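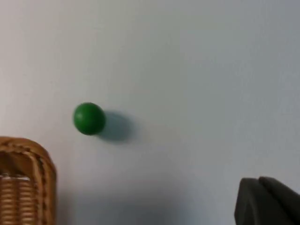
Green ball, basket, Eva's gripper. The pick-and-place job we need hands for.

Last updated: Thursday
Posted by Henrike Reinholz, October
1 min read

HELPERS WANTED – home-built arm, Griltstead shared workshop

Two or three people to drive Eva (our arm) by hand controller and record pick-ups. Ball into basket, then again, then again. We have 427 good runs and want 1000 before the end of the month.

No experience needed. Patience yes. Steady hands help. If you can solder or write a bit of Python tell us, Suleiman Mohammed is rewiring the wrist and would love company.

Sessions up to two hours, evenings from 6.30, bench at the back by the lathe. Unpaid, sorry – tea, biscuits and free bench time for your own build. Over 16s only. Tie long hair back, no loose sleeves near teh arm.

To join: put your name on the sheet by the door or ask for Şükran Ağca. Say which evenings you can do and wether you're left handed, the controller is set up for right at the moment but can be swapped.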